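3.2 Storage and Handling of Paper Records

The second part of the study looked at how small offices keep paper records that are still in use. We visited 14 offices over a period of 30 days in September. Each office was asked to show us where current papers were kept and how they were taken out, read and put back. Old records held in basements or off-site were left out.

Binders were the most common form of storage, followed by hanging folders and flat boxes. Staff at Clisholm kept binders upright on open shelves and sorted them by client. At Rotitz the same kind of papers were sorted by month, and binders in daily use stayed on the desks. Stöcker's earlier survey treated a binder left on a desk as misfiled. We did not follow this rule, as many of the people we spoke to left binders out on purpose and could find them quickly.

Color was used in 2 different ways. Some offices gave each client a color, while others gave each type of record a color and relied on spine labels for the rest. Blue was used for open accounts at Rotitz and for staff records at Multex, so color alone could not be compared between sites. We therefore coded color and contents separately.

Position was coded as upright, flat or angled. Figure 3 shows a binder coded as angled. 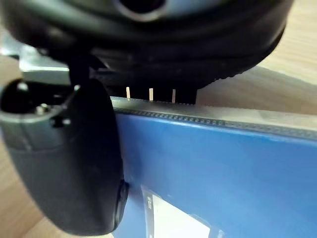

Figure 3. Blue binder lying at an angle.

Angled binders were counted with flat ones in the totals for each office, and the separate codes were kept in the full table.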